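Robot club news: the folding season is on

Hello again from the back half of the Mostyn building, where the heat has finally been fixed and we can all take our coats off! I promised Archie I'd keep this one short and I'm going to fail, so get a cup of something.

For anyone who missed the last newsletter, our club picked cloth folding as the big project for this year. The vote was close. Half the kids wanted to build another line follower and go back to the Sinmont maze, and I get it, the maze is fun and we know how to do it. But we've done the maze two years in a row and I wanted something that would make us feel dumb again (mission accomplished). The folding event is new at the Elaldale meet this spring. Each team gets a cloth, flat surface, wrinkled start, and the judges look at how square the corners end up. You get ten minutes, and you can restart as many times as you want inside that.

So, January. We spent pretty much all of it on demonstrations. If you have a kid in the club and they've come home complaining that their wrist is sore, that's the reason, and yes, we've started making everyone switch off after nine tries. You hold the gripper, you do the fold yourself, slowly, and the recording goes into the pile we'll train on later. Sounds easy! Then you try picking up one layer of a soft cloth with two fingers and you get both layers, or none, or you get the sheet underneath as well and the whole works comes up like a tent.

Isla Pomare has turned out to be our best folder by a mile. She's in seventh grade and has more patience than I do. Her trick is to come in low and let the pads slide along the surface before she closes, and she doesn't rush the lift. We had her teach the rest of the group, me included, and my corners went from embarrassing to just bad. She also keeps the notebook now. Her handwriting is readable and mine is not, end of story.

Archie MacBrayne is running the software side with the high schoolers. He wants me to tell you that the program is called Grendimix, that the students named it, and that he had no say. The group spent most of last month sorting recordings into keep and toss, and there was a pretty heated talk about what counts as a toss. If you fumble the first grab and then fix it, is that a bad demo or a useful one? Two of the older kids argued it's the most useful kind, as the robot is going to fumble too and it needs to see somebody recover. I came around to their side. We're keeping the recoveries and tagging them, and if it goes badly we can always pull them back out.

A few of you asked why we don't fold on a nice clean table. We've done some of that, and we'll do more, but a slick table lets the cloth skate around, and a surface that gives a little is a different problem. I'd like the kids to run into both before the meet. The rules only say "flat surface," and I've been to enough of these events to know that can mean anything.
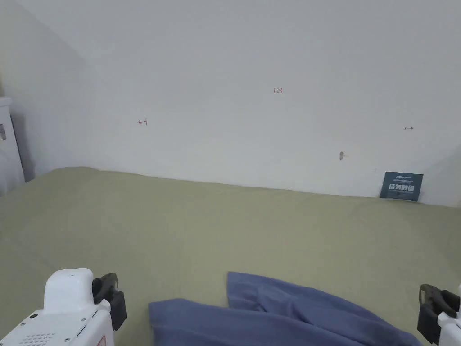
Pickup speed is the thing we're working on next. Everybody folds slower when they know it's being recorded, and then the program learns to be slow too, and ten minutes goes by faster than you'd think. Archie has the kids doing timed rounds, just for practice, with snacks for whoever gets the neatest fold and not the quickest one. There was some grumbling about that. I'm holding firm.

What we need from you: old towels and small blankets, any color, clean please. We want different thicknesses, so don't worry if it's a bit worn out. There's a bin inside the front door with our name on it. We could also use a couple more drivers for the Elaldale trip, and if you can take kids plus a crate of gear, I will love you forever. Tell me or Archie at drop-off.

One more thing for the new families. You do not need to know how to code to be in this club! We have kids who only want to fold, kids who only want to take things apart, and one who mostly draws logos for the team shirts (they're looking great, by the way). Come sit in for an afternoon and see if it's your thing. We start at 3:30 and clean up at 5, and the side door is the one that opens.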